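4. Comparison of hand-side capture devices

4.1 Devices and setup

We compared two ways of recording hand motion for later replay on the arm. The first, Cestus, is a glove rig worn on the hand, with linkages along the fingers and a marker cube fixed to the side. The second, Gerkton, is a hand-held gripper tool that the operator squeezes to open and close. Both feed the same controller, Hivden, which resamples the streams to one clock and sends joint targets to the arm. The controller code was not changed between devices. Only the calibration file was swapped.

Sessions were recorded in furnished rooms with ordinary household objects. We wanted the cameras to deal with the kind of surfaces they would meet in a home, and a lab bench gave us results in early tests that did not carry over. Cookware was included on purpose. Polished metal is hard for the wide lens on the hand-held tool because small bright reflections can be taken for features, and the tracker then holds on to a point that slides as the tool moves. Figure 6 gives a view from the tool camera with several reflective surfaces close to the lens.
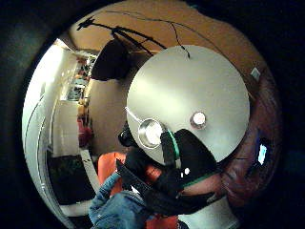 Figure 6. Wide-angle view from the tool camera. A white disc with a metallic knob fills the center, with a gloved hand at its lower edge and a shiny round metal object at left.

The wide lens has a clear benefit. The room stays in view even when a large object covers the center of the picture, and the tracker can use door edges, shelves and wall corners near the rim. The cost is resolution. Objects away from the lens take up few pixels, and the rim is where lens distortion is worst. We fitted the distortion model once per lens and did not refit it between sessions.

4.2 Procedure

Each operator worked through the same task list with both devices. The tasks were to grasp and release a bottle, move a bottle to a new spot, lift a pan by its handle, and place a lid. Half of the operators started with Cestus and half with Gerkton. A trial began when the operator's hand left the rest position and ended when it came back. Operators could sit or stand. Most chose to sit for the bottle tasks, and we did not correct for this.

We recorded 2172 trials in total. Of these, 1320 were made with Cestus and the rest with Gerkton. The numbers are uneven because the Gerkton trigger spring had to be replaced in September, and sessions that month were run with the glove only. Results below are given as rates within each device.

For every trial we logged the pose from the device itself and the pose from a fixed camera placed near the table. The fixed camera served as the reference. For the glove, the reference pose came from the marker cube. The cube has printed patterns on several faces, and the solver uses whichever faces it can read.

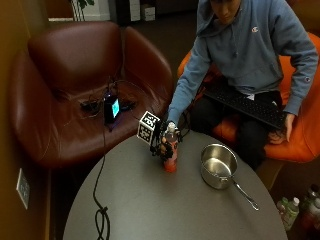
Upright bottles were the easiest case for the glove. The operator can close the fingers on the bottle from above or from the side, and the cube usually stays turned toward the reference camera. Pan handles were harder. A low handle makes the operator roll the wrist, and the cube can turn until only one face is readable at a steep angle. In those trials the reference pose was noisy, so a large error did not always mean that the glove was at fault. We marked 68 trials in which the solver lost the cube completely and left them out of the error figures.

4.3 Replay on the arm

We drew 500 trials at random from the remaining set and replayed them on the Frerichs arm with a parallel gripper. Gerkton trials needed no retargeting of the fingers, as the jaw opening maps directly to the gripper opening. Cestus trials did. We used the distance between thumb and index fingertip as the jaw opening and ignored the other fingers. This works for bottles and for pan handles. It works poorly for lids held flat with the whole hand, where the thumb-index distance says little about the grasp.

Cable handling also affected the glove sessions. The cables run back from the hand, and operators who reached across the table sometimes stopped short when they felt a pull. These stops appear in the velocity traces as a short plateau before contact. We kept those trials, but the plateau was copied by the arm during replay and made the approach slower. A lighter cable with a strain relief at the wrist is being tested now, and the same task list will be used for it.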